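Callex vs Tirnari fingers on a handheld gripper

fcardoso
Swapped to the Callex pair on Wednesday. After 277 grasps I like them, which worries me.

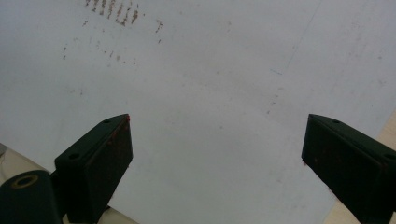
Callex pair open over the marked sheet

tirnari_or_bust
Open fingers always look good. Try closing them on paper.

fcardoso
Paper is next — so is the blue box.

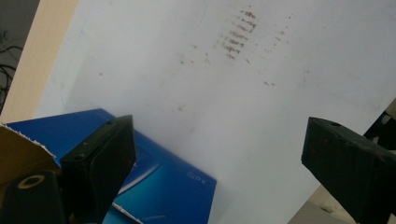 Filipa Cardoso
Thread starter, gripper tester

Box edges: fine. Flat paper: 2 picks before I lost patience.

zurov6
So, worse than Tirnari.

fcardoso
Worse on paper. I'd still take them for boxes.

tirnari_or_bust
Call me at 1000 grasps.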